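**Ralero round sorting table, green top**

We bought this for the packing room in December, to replace two folding tables. Niilo Räsänen wanted something people could stand around, and the round shape does that well.

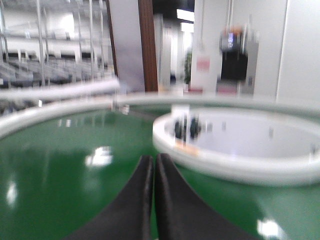
Cleaning is the main reason I'd buy it again. A damp cloth takes off most marks. The thick white rim is comfortable to lean on, but the gloss is a nuisance under ceiling lights, and you get bright glare spots on the green. A matte version would suit us better.

Small plastic items are what we handle most, mainly hairbrushes and bath things.
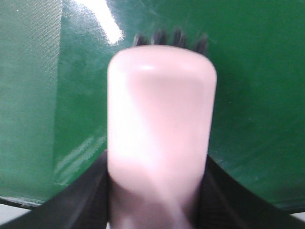 Light colors are easy to pick out on the green. Dark combs are a bit slower to find late in the day.

The rollers were stiff for the first week and are fine now. Dust gets between them, so plan on brushing them out. The manual from Ralero covers 64 pages and spends very few of them on cleaning. 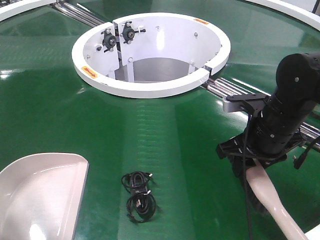

*Center ring and rollers. The seams in the white collar need a narrow brush.*

Delivery took 5 days. Four stars. I'd take one off for the glare and leave the rest alone.

Heloísa Falcão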